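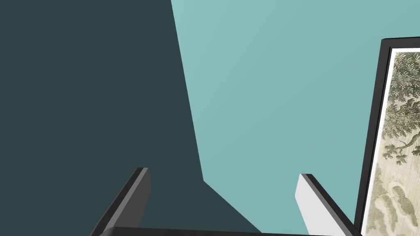 Open day at the Sinley surname archive

We took the morning bus from Murnach and arrived just after ten. The archive holds parish register copies, rent books and a card index of local surnames, and on open days you can use all three without booking.

I went straight to the index for Jara, my grandmother's maiden name. There are 141 cards, mostly baptisms, and six of them give a farm as well as a parish.
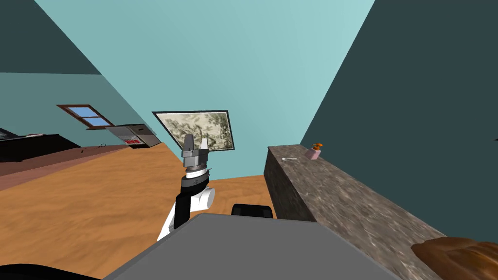 Framed print of leafy scenery, in a thin black frame.

The spelling varies more than I expected. Clerks wrote what they heard, so allow time to try Jarra and Yara – both are filed separately.
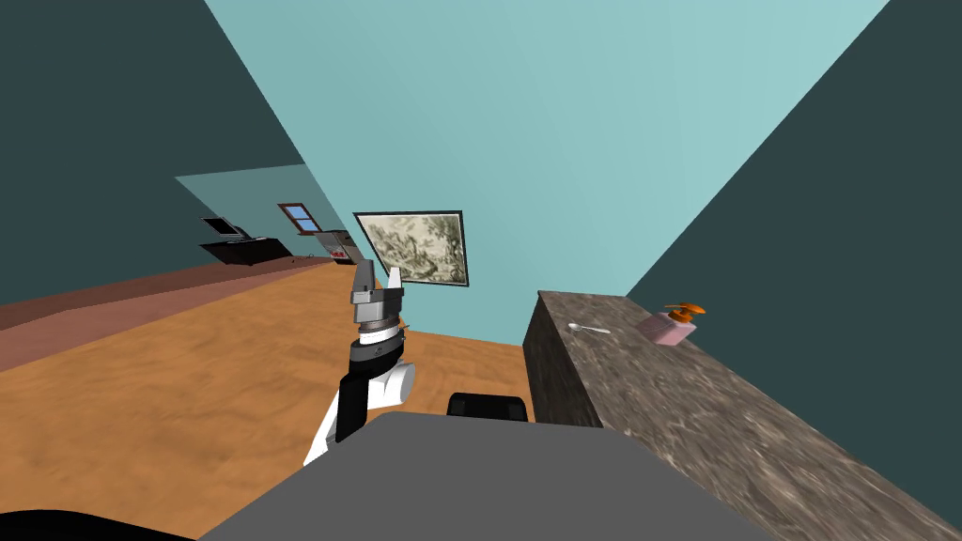
The rent books are slower going. Nearly 400 pages have been indexed so far, and the rest must be read line by line. I found one likely tenant at entry 2498, but the first name is smudged and I have left him off the tree for now.

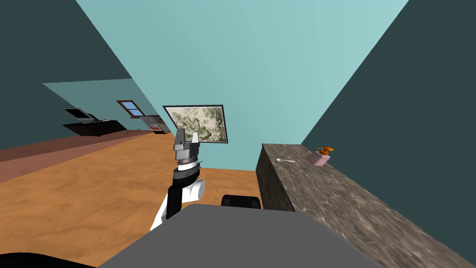 Getting there and costs

Entry is free. Copies are paid for at the desk, cash only. Bring a pencil, as pens are not allowed. The next open day is in August.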